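Bildergalerie: Kindergartengeräte im Gemeinschaftsgarten Staro

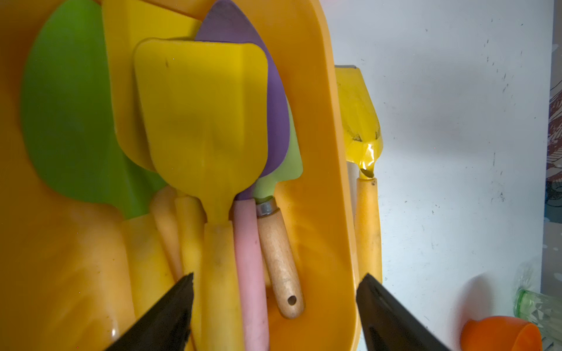 Die gelbe Kiste mit Schaufeln und Kellen, alles aufrecht gesteckt.

Seit dem Frühjahr hat der Kinderbereich im Garten Staro eine eigene Geräteausstattung. 23 Teile sollen es laut Liste sein, verteilt auf zwei Kisten. Im Rundbrief stand dazu, die Kinder lernten damit »Ordnung ganz nebenbei«. Ich habe da meine Zweifel. Kisten hatten wir schon früher, und im Juni lag trotzdem die Hälfte im Kompost.

Zum Bestand: Kunststoff und Holz stecken bunt durcheinander. Vorn steht eine gelbe Schaufel mit breitem, fast eckigem Blatt, dahinter noch eine gelbe. Für den Sandkasten ist so ein Blatt in Ordnung. Ob man damit in unseren Lehmboden kommt, möchte ich erst einmal sehen. Beim alten Satz waren nach vier Wochen die ersten Stiele durch, und der galt auch als »unverwüstlich«.

Die lila Kelle mit dem rosa Griff läuft wenigstens spitz zu. Das hilft beim Pflanzen mehr als die Farbe, über die in der Gartenrunde fast eine Stunde geredet wurde.

Am ehesten traue ich der kleinen Kelle mit Holzgriff: hellgrünes Blatt, silberne Metallzwinge und am Griffende ein Loch zum Aufhängen. Der Griff hat ein paar dunkle Stellen, das stört mich nicht. Mich stört, dass an der Schuppenwand noch immer kein einziger Haken für Kindergeräte sitzt. Beantragt ist die Leiste seit letztem Jahr.

Und dann das Aufräumen selbst. Griffe nach unten, Blätter nach oben – so findet man die passende Farbe schnell, das gebe ich zu. Zum Herausziehen muss man allerdings an den Blättern anfassen oder tief hineingreifen. Andersherum wäre mir lieber. Am Dienstag probieren wir beides mit der Nachmittagsgruppe aus, danach kann man weiterreden. Bis dahin würde ich keine dritte Kiste bestellen.

Weitere Galerien
Hochbeete in Trekidport: vorher und nachher
Kochnachmittag mit Khúc
Der neue Wasseranschluss, Teil 2
Stusosa: Saatguttausch im Gewächshaus
Schuppen ausräumen, wieder einmal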